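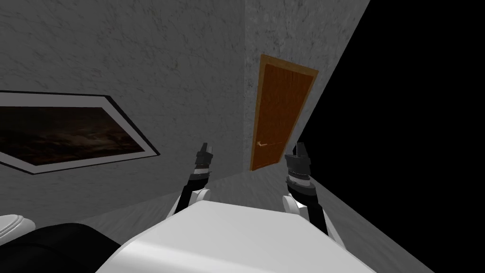 Fig. 1. Simulated two-arm robot, both grippers open, facing a closed door.

Handout 4: Teaching by Teleoperation

The door in Fig. 1 has a lever handle. You have been opening such handles since you were small, usually while carrying something, and this will be of no help to you in the lab. The simulator world is Wolde, the teleoperation software is Girka, and your patience is your own.

1. What counts as a demonstration

One demonstration runs from pressing Record to pressing Stop. Everything in between is data, including the part where you look for your coffee. The policy learns from what you did, and it has no opinion about what you meant. If you hesitate before every grasp, it will learn to hesitate, and do it more faithfully than you.

2. By hand or by remote

Guiding a real arm by hand lets you feel contact. It also puts your elbow in front of the sensors. With remote control you stay out of the way and feel nothing, so people push too hard. In Wolde you can push as hard as you like and the only thing injured is your success rate.

3. Viewpoint

Work from the robot's view, tilt and all. The leaning walls bother most people for the first few trials. Do not level the view in Girka and then record: the policy gets the tilted one, and you will have demonstrated with information it never sees.

4. Last year's numbers

The class recorded 3,649 demonstrations. Of these, 239 were thrown out for having the wrong arm selected, and 17 contained no movement of any kind. One of the 17 was labeled "best one."

For December

Record 800 steps or fewer per trial. Use one arm for the handle and keep the other clear of the door's swing. Name files by group and trial, and upload them to Paklow. Failed trials go in too, marked as failed. Read the Flikska notes on action chunking before section; they are short and only slightly out of date.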